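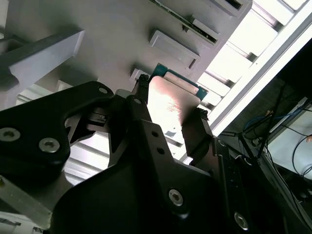

Small drive going in the low slot. The one above it is still vacant.

Filed under: Hardware / Teardowns / Old Desktops

a thread about taking old office computers apart, for the four of you who didn't mute me after the printer thread

the pile so far: 112 desktops out of the old Tradport offices in Hornby. all of them worked until someone in accounting declared them "slow," and then they lived in a hallway until September

the spreadsheet says 2,183 parts. the spreadsheet was started by me, at night, so please don't lean on it

small drives get a rack with slots. I resisted the rack for a long time. I had a shoebox. the shoebox was a system in the sense that everything was in it

with bare boards, you line the thing up with the slot and THEN you push. I have done this in the other order. I would like those minutes back, and also that connector

shiny metal on a drive is impossible to read under bright light btw. I've tilted the same label 27 different ways looking for a capacity and then gone and plugged it in like a normal person

anyway, the towers
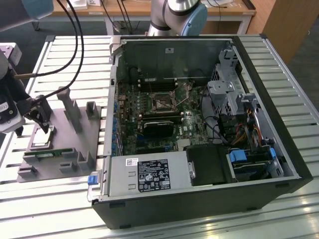

Dell on its side, lid off, socket empty. Processor and a stick of memory over on the gray plate.

I'll say this for an office Dell: somebody thought about the person who'd have to open it. the bits you're supposed to grab are blue. blue clips on the drive bay, blue clips down the expansion slots, a blue tab by the power supply. it's like a board game for tired adults

whereas the yellow, red and black cables were arranged by a raccoon. every case, same raccoon

processor comes out and goes straight onto the plate, silver lid and all. I used to set them "just over here for a second." there is one from the Midtbø batch that has been just over here since last year

there are two banks of memory slots with a processor socket between them, and I have still managed to forget a stick in a case that was right in front of me. I found out after I'd put the side panel back on and was feeling pretty good about myself

things I have never once needed but will not throw out: drive cages, side panels, plastic shrouds, 200 screws that fit nothing

someone on Plorkport offered to take "the whole lot, no questions" and then asked eleven questions

no, I don't know what your old computer is worth. yes, you should take the drive out first. yes, even if it's "just photos"

next up is the box marked MISC CABLES 3. if you don't hear from me, start with MISC CABLES 2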